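Emese Farkas did not believe in the Kocsis inheritance, and she said so before her coat was off.

"Your great-uncle had 494 acres at Wanton," she told Florin Manole, "and he ate toast for supper every night of his life. Pick one."

Florin slid the letter across to her. It was on Adgate paper, thick as a place mat, and it asked for a fee of 92 dollars to release the deed. She held it up to the kitchen window and looked for whatever it is people look for.

"Who charges 92 dollars?" she said. "A real lawyer would charge more."
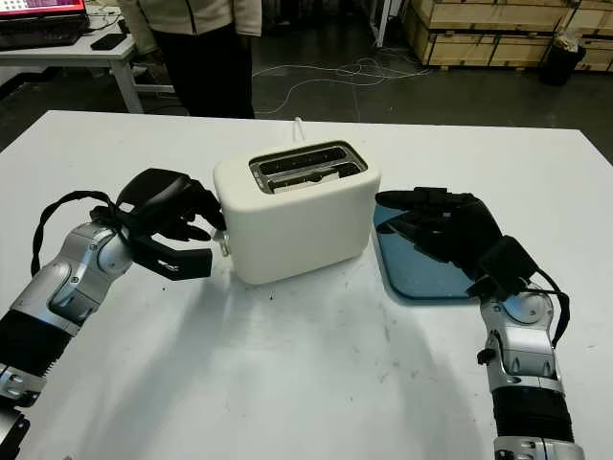 Relu thought the fee was the best sign so far, and he said it with his mouth full. Crooks liked round numbers. Ninety-two meant a clerk somewhere had added up stamps.

"Or a crook who's met you," said Emese.

They called the number on Sunday, at ten in the morning, and a man named Mojtaba Mirzaei picked up on the first ring. That bothered her too. He was polite. He knew the name of the great-uncle's dog. He said the land ran from the Okgate road down to the creek, and that the family had 33 days left to claim it.

"Why 33?" she asked.

"It was 40 when I wrote," he said.

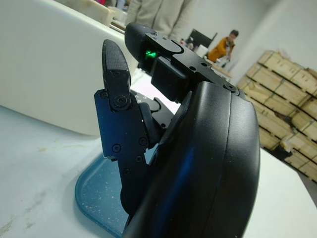 *Black fingertip, green light.*

Florin paid, of course. He did it while she was in the yard – she saw the envelope was gone and didn't bother shouting.

In May a packet came. It held a deed, or a thing with "deed" typed at the top, and a map with one corner torn away. The creek was on the torn part. Emese got out her magnifying glass and went over the seal for most of an evening.

"Well?" said Florin.

"It's a very nice seal," she said.

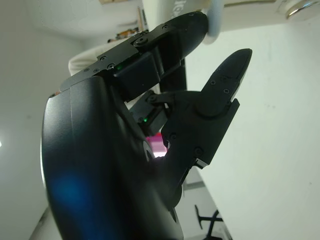
*One fingertip against a pale curved edge.*

They drove out to Wanton the next morning. She brought sandwiches and the receipt, and told him to keep the engine running when they got to the gate.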